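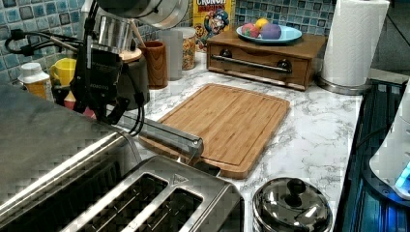

**Can the rye starter skip a feed over a long weekend and still raise a loaf on the Monday?**

It can, as long as it goes into the fridge stiff and freshly fed. Left on the shelf at room temperature it will still be alive, but it comes back sour and sluggish and wants two good feeds before it's fit for dough.

Saturday, August 3, 2019

I've put that at the top of the page because it gets asked at every changeover and the answer has been buried in the November pages all this time, under a lot of grumbling of mine over the mill delivery.

Now, on to today. I came in early meaning only to feed the two jars and go home again, and of course I stayed till after lunch. The kitchen was already warm and the Clundach jar had climbed right up under its lid, domed and full of bubbles, smelling of green apples and a little of beer. The Plovville jar was much further behind. It always has been the slower of the pair, and I've grown rather fond of it for that, but today it looked flat even by its own standards – a thin gray skin on top and a sharp, nail-polish sort of smell when I stirred it down. Hungry, I'd say. I gave it equal weights of rye and water with only a spoonful of the old starter, and set it at the back of the shelf, away from the window.

While that was getting going I mixed the test dough with Clundach. Same recipe as last time, the Emberg flour for the white part and the coarse rye for the rest, salt held back till after the rest period. I went a touch wetter than written, as the Emberg bag is a new one and it seems to drink more than the last did. I may have overdone it! The dough was slack and clung to everything, and I had to fold it 5 times before it would hold any sort of shape. Please don't add flour at that stage if you get the same thing. I know how tempting it is. Wet your hands, fold, walk away, come back.

Total dough weight was 2,491 grams, split into two loaves as evenly as I could manage by eye and then corrected on the scale. One went into the cane basket and the other into the old loaf pan, lined this time (see the sad business with the sticking crust a few pages back, which I would rather not live through again).

Baked with the lid on to begin with and then off for color. The basket loaf spread more than I'd hoped and the slash more or less closed up on itself, so I'd call that one underdeveloped or overproofed and I keep going back and forth on which. The crumb near the bottom is tight and a bit gummy, but I cut it far too soon, so some of that is my own impatience. The pan loaf looks lovely, with a good dark crust, and I've left it whole under a cloth to be cut tomorrow by whoever is in. Thin slices, please, and write down what you think before you put butter on it.

The Zakharchenko method, with the scalded rye, is still waiting its turn. I read the sheet through again over coffee and I think our trouble last time was adding the starter while the scald was still too hot in the middle. It feels cool on top long before it is cool inside, so stir it well and put the thermometer right down into it.

Plovville had risen by about a third when I left, with a few small bubbles against the glass and a much kinder smell. It needs feeding again tonight and once more tomorrow morning. Clundach has gone in the fridge, stiff, on the middle shelf behind the butter. We're nearly out of coarse rye, and the lid of the salt tub has cracked, so I've put a saucer over it for now.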